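Two weeks with the Vuvier picking kit

Fri 20 April

I said in February that I was done writing about bin picking kits. Then Jocelyn Nguyen at Sadura offered me a loan of the Vuvier package, with no conditions except that I send it back in the same crate, and I caved. So this is a review, of sorts, by someone who has heard the phrase "up and running by lunch" too many times and has yet to see the lunch.

First, what you get for the money. Vuvier is a software license, a small controller box, an overhead camera and a two-day visit from somebody who knows what they're doing. It doesn't include an arm. It doesn't include a gripper either, although the brochure has a gripper on every page, and you have to go to the back to find the line saying that end effectors are "customer supplied." I asked Jocelyn about this and she said most buyers already have one. Maybe they do. The smaller shops I hear from mostly don't, and they are exactly the people the brochure is written for.

The sales pitch goes like this. You put parts in a bin in any old order, the camera looks at them, the software decides which one to grab and from what direction, and the arm grabs it. You don't teach positions. You don't need a CAD model of the part, though you can load one. The claim on the website is 500 picks an hour on simple shapes, and "simple shapes" has a footnote, and the footnote sends you to a PDF you have to hand over an email address to read. I handed it over. Simple means convex, rigid, not shiny, and not touching the wall. If you work with parts that are all four of those things, I'd like to know what you make.

I went easy on it anyway. Plain rectangular blocks in red and green, tipped into a grey metal bin, with the bin clamped to the table so it couldn't walk. Nothing reflective, nothing that bends. If a picking system can't handle blocks, there's no use trying castings.

Setup took most of the first day. Prasetyo Ismail came out for the visit and he was good, patient with my questions and straight about which ones he couldn't answer. But I notice that the calibration he did in an hour took me an entire evening when I repeated it alone, and the manual skips a step that he did without thinking. You have to save the camera offsets before you define the bin walls. Do it the other way around and the software accepts everything, gives you a cheerful green check mark, and then plans its approaches as if the bin were somewhere slightly different. I only caught it by running at crawl speed with my thumb on the stop button.

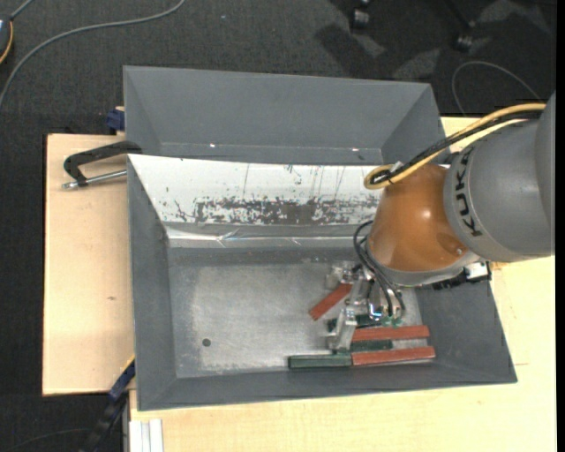 My best full hour came to roughly 300 picks. That's a long way short of the website, although I should say I was running slower than the maximum, on account of not wanting to pay for somebody else's gripper. Over the whole loan I logged 718 attempts in the mode I'd call realistic, meaning mixed blocks, no rearranging by me and no stopping to fix the lighting. I'm not going to publish a success rate from that. One person in one room with one part is not a test, and I get annoyed when vendors do the same thing and put a percentage on a banner.

What I will say is where it struggled. Blocks lying flat in the open were easy. Blocks pressed up side by side were hard, because the software wants a gap for the fingers and would rather wait for one than go and make one. There is a setting called "nudge" that is supposed to fix this. With nudge on, it pushes at a cluster and looks again. With nudge off, it gives up after 5 tries and asks for a human. I left it on and spent a lot of time watching it push.

Worn metal bothered it as well. I had expected a scratched, scuffed bin to be easier than a polished one, and it may be, but I had phantom detections on bare floor until I turned the sensitivity down, and then it began missing real blocks near the walls. Prasetyo suggested a matte liner. Fine — but that's one more thing that isn't in the box.

For comparison, I used the Jilevik kit last year, which costs less and does less. It needs a model of every part and sulks if you change the bin. Its manual is better, though, and its error messages say what's wrong. Vuvier's say things like "plan unavailable (2)". I asked support what the 2 meant and got a reply the next morning asking which version I was on.

Would I buy it? At the list price, no. If Sadura put the liner in the crate, fixed the manual and dropped the yearly fee for what they call the learning tier, I'd look again. As far as I could tell the learning tier does nothing in the first two weeks, and I'm told it needs more data than I gave it. It always needs more data.

A reader named Chong wrote to ask whether it copes with bags. I didn't try bags. The footnote says rigid, so I'd get that one in writing before signing anything.

The crate goes back Monday.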